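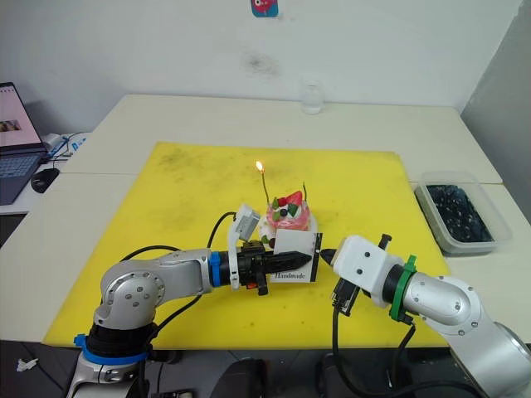
Search this site Go Advanced search

Two arms, one bench: an afternoon at the Onier open day

Print this page | E-mail this article

The Onier laboratory in Drummond opens its doors once a year, in June, and the bench that drew the longest line this time was the one running the Flenix two-arm cell. The engineer in charge of it agreed to talk between demonstrations, on the condition that the interview stick to the equipment. That suited us.

The task on the schedule was listed as "Cake service, bimanual." It consists of a short series of handling jobs around a small decorated cake: a card is brought up and held upright near the front of the cake, fruit is moved from a container, and the plate is shifted a short distance across the mat. The cake is small and pink, with a strawberry half on top and thin green candles.

"People ask why cake," the engineer said. "It is soft, it marks when you touch it, and you can buy another one. A machined block tells you if you hit the position. It tells you very little about how hard you were pushing when you got there."

The card is the part she regards as difficult. It is white and rectangular, with the word "Handmade" in cursive lettering, and it has to stay upright in a parallel gripper while the second arm comes in close to its edge. According to the engineer, a stiff card is easy and a limp one is close to impossible with the current fingers. The stock used on the day was chosen in the middle of that range.

"With too little force the card rotates about the contact point," she said. "With too much it bows, and then the edge is somewhere other than where the planner has it. The window between those is narrow. We set it by hand for each card stock, and I would like to stop doing that."

Each wrist carries a small camera. The engineer described them as the main source of information in the last few inches of travel, with the joint encoders trusted for everything before that. The overhead view is used for coarse location and is largely ignored once a gripper is close, because the arms block it.

"Two arms over one object is mostly a problem of one arm hiding things from the other," she said. "You put a camera on each wrist and the problem gets smaller. Then you have cables to route, and the cables have opinions about where the wrist can go."

The cables are visible from the visitor side of the table, and several visitors asked about them. The engineer said that cable strain accounted for more stopped runs in the spring than any software fault. The present routing leaves a loop of slack at the forearm. It limits rotation at the last joint, and the planner has been told so.

The collars on the arms are colored, blue on one and green on the other. On the bench the staff call the arms by color, and the log files do the same. "Left and right depend on where you are standing," the engineer said. "Blue is blue."

We asked about the yellow cutting mat, which by the time of our visit had a fair number of scuffs. It is there for friction and contrast. An earlier version of the bench used the bare white tabletop, and pale objects were poorly separated from the background. A white plate on a white table gave the most trouble. The mat is replaced when the marks begin to be picked up as objects, a point the engineer judges by looking at the detector output.

The cell had logged 2392 attempts at the card step before the open day. Of those, 2062 were recorded as complete, meaning that the card was upright and released without the cake being touched. The engineer was careful about the number.

"That covers every version of the controller, including some bad ones," she said. "It also covers the easy card. I would not put it on a poster – somebody did put it on a poster, and I asked for it to be taken down."

Failures are sorted into 2 groups. The first is loss of grip, which is cheap. The second is contact with the cake, which means a new cake and a cleaned gripper, and takes the bench out of use for the better part of an hour. Stopping early is therefore favored heavily, and visitors saw the arms pause in positions where nothing seemed to be wrong. The pause is a check on the wrist image. If the two wrist views disagree on the location of the card edge, both arms hold until they agree or an operator steps in.

A lit candle is an option in the task. The engineer said the flame is of interest because it is bright, small and moves, and it upsets the exposure on the wrist cameras. Exposure is now locked before the approach begins. She added that an operator stands within reach whenever a candle is burning and that the approach paths are planned around it with a generous margin.

On the question of what the work is for, she was brief. Onier has an agreement with Cundutis, a packing firm, covering the handling of soft and finished goods. Cake as such is not in the agreement. The grip settings and the two-view check are.

"They want to know how often it drops something and how long it takes," she said. "The second number is the one I am less happy with."

The next change to the cell will be a set of softer fingers. These were on a side bench, unmounted, and she let us press one against a spare card. It gave noticeably before the card did. No date has been set for fitting them. The controller has to be retuned first, and the bench is booked for Cundutis trials until the end of the summer.

Print this page | E-mail this article

Related items
Open day at Drummond: parking and bench schedule
Wrist cameras: notes on locking exposure
Flenix cell, spring maintenance summary
Cable routing on small arms
Cundutis trials: what is being measured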